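Floating tremolo will not return to pitch after changing string gauge

Asked by Decha Klinhom in Guitar setup and repair
9 replies, 3 shown – 741 views

I have a double-locking tremolo guitar, a Gasatlow copy of the usual pointy sort, 25.5 inch scale, bridge routed so it floats. It came with 9–42 strings in standard. I changed to 10–46 last month and kept standard tuning. The bridge tipped forward, as expected, so I tightened the two claw screws in the back cavity until the baseplate was parallel to the body again.

The problem is return to pitch. After a dive the G comes back 15 cents sharp. After pulling up, it comes back flat by a smaller amount. The low E does the same to a lesser degree. The B and top E are fine. The nut is locked when I test, and the fine tuners were set to mid travel before locking.

Already done:
Strings stretched by hand, three passes
Three springs, all straight, hooked fully on to the claw
Saddle clamp screws checked
Intonation checked at the 12th fret, within 2 cents on every string

I play in a covers band and the set has four songs with heavy bar use, so I would like to sort this before September. Do I need a fourth spring, or is the bridge worn? I do not want to spend much on it. The guitar cost 415 new and I am not sure it is worth a new bridge.
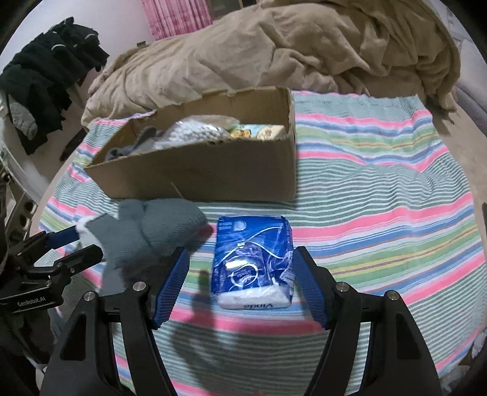
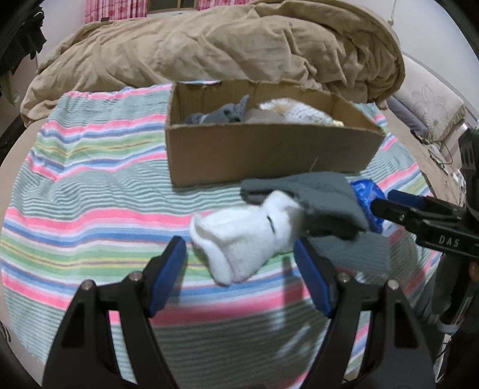
Edit: someone asked about the pivot posts. They are the original ones, height adjusted once, by me, with the strings at full tension. I have since read that this is a bad idea. The action is 1.8 mm at the 12th fret on the low E side. Tuning was measured with a clip-on tuner and then again through the interface, with the same result both times.

Answer 1 (accepted)
Margit Tóth

Sharp after a dive and flat after a pull-up means the bridge stops short of its rest position in both directions. Friction at the knife edges is the first suspect. A fourth spring will not cure it. Spring count changes the feel of the bar and the claw position needed for balance, but the equilibrium is set by total spring tension against total string tension, and you already have that right if the baseplate is level.

Turning the posts under full tension drags the hardened edge of the baseplate across the groove in the post. It can put a flat or a burr on either part. Do this:

1. Put a block of wood or a folded cloth under the back of the bridge so it cannot drop.
2. Slacken the strings fully and unhook the springs at the claw.
3. Lift the bridge out. Look at both knife edges under a strong light, with a magnifier if you have one. A good edge shows as a thin, even line. A bright spot is a flat.
4. Run a fingernail round the groove in each post. It should not catch anywhere.
5. Check the posts for movement in the body. Push sideways with a thumb. If a post rocks, the insert is loose in the timber and no amount of work on the bridge will help.

If only the posts are marked, replace the posts. They are cheap and there are two common thread sizes, so measure before ordering. If the knife edge has a flat, a fine stone can improve it, but the plating goes and on soft castings the repair does not last.

When you refit, a very small amount of light grease in each groove. Set the height before bringing the strings up to pitch.

One more point. You said the B and top E are fine. With friction at the pivots every string should shift, though not by the same number of cents, as plain and wound strings respond differently to bridge movement. The plain G normally moves a good deal. If the top two really do not move at all, check the nut pad over the D and G as well. A worn pad lets a string slip under the clamp.

Answer 2
Anong Chaiyaporn

Agree with checking the nut. I had the same fault on a Sakham and it was a grooved clamp pad, nothing at the bridge. Mark the string with a felt pen where it leaves the nut, use the bar hard ten times, see if the mark has moved.

Answer 3
Maëlle McKinnon

Just block it. Piece of hardwood between the tremolo block and the cavity wall on the spring side, dive only, tuning problems gone. I did mine years ago and never went back.

Comment from Decha Klinhom: Two of the songs need the pull-up, so blocking is out. Posts ordered. The one on the bass side has a visible notch.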